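Driltgate bottle and can drive – quick update

Two weeks in and we're at 192 bags. Great stuff! Drop-off is now Tuesday til 9, side door only, the front one sticks.

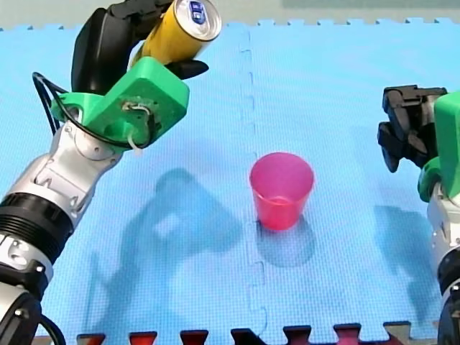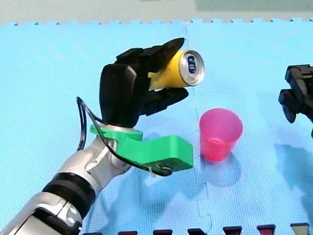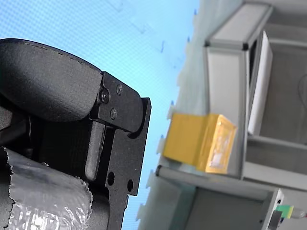 Pink cup, yellow can, and a close-up.

Rinse everything PLEASE. Caps off, no glass, max 2 bags per household per trip. Livon is taking the cans, Gradetik the plastic. Need some 70 more bags to pay for the new bus shelter bench. Spare totes welcome – leave them by teh coat rack.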